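Dopplermessung im dritten Trimenon: Gespräch mit der leitenden Ärztin der Pränatalambulanz Sillano 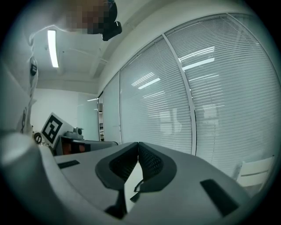
Die Ambulanz wertet jährlich nahezu 300 Dopplerprofile der Arteria umbilicalis aus. «Entscheidend ist der Insonationswinkel», sagt die Leiterin. «Über 29 Grad verwerfen wir die Messung.» Gemittelt werde über acht Herzzyklen bei fetaler Atemruhe. Die Befunde laufen seit August in die Datenbank Clerness. Zur Reproduzierbarkeit bleibt sie zurückhaltend: «Zwischen zwei Untersuchern sehen wir beim Pulsatilitätsindex 9 Prozent Abweichung. Kontrolliert wird deshalb durch dieselbe Person.»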